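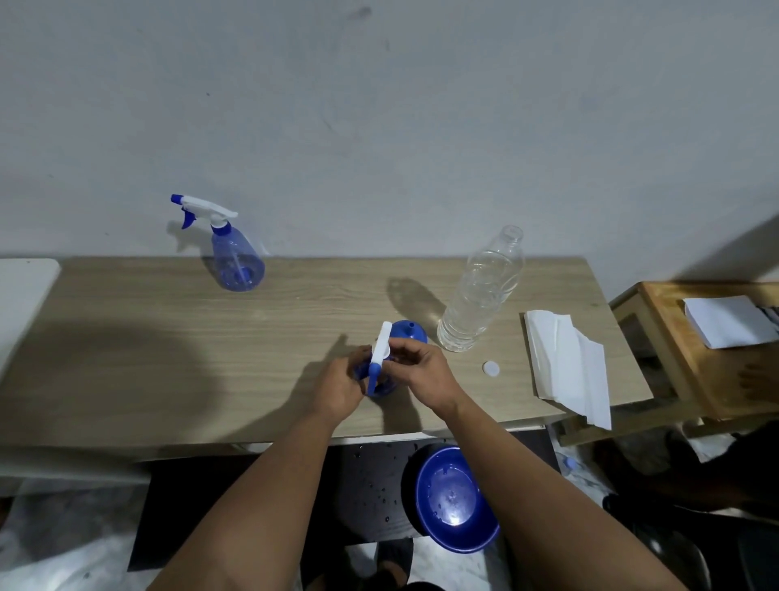
drudside_b
Trigger sprayers on the Flaston 2265 bottles keep losing prime. I mix cleaner at 10 mL per litre, filter it, and still get dribble after a fortnight. The dip tube is my main suspect, as a hairline split near the top lets air in. With a translucent blue body like the one standing by the wall, the tube can be checked without taking the head off. Colour of the trigger makes no difference. Has anyone swapped heads between brands?

Brodie Mahuika
Tradasgate heads fit mine – same thread, longer tube. Trim it at an angle so it can't seal against the base.

kalogero80
Disagree on the tube. In my experience it's the ball valve gumming up. Pump warm water through until it runs clear, then try again before buying anything.

drudside_b
Did that in November. Lasted 2 days.

kalogero80
Then check the gasket under the collar. If the head sits at a tilt on the neck, it's cross-threaded and no valve will fix that.

Brodie Mahuika
Gasket wouldn't cause loss of prime, only leaks when tipped. The air path is through the tube or its fitting.

drudside_b
Ordered two Tradasgate heads. Will fit one and leave the other bottle as is for comparison.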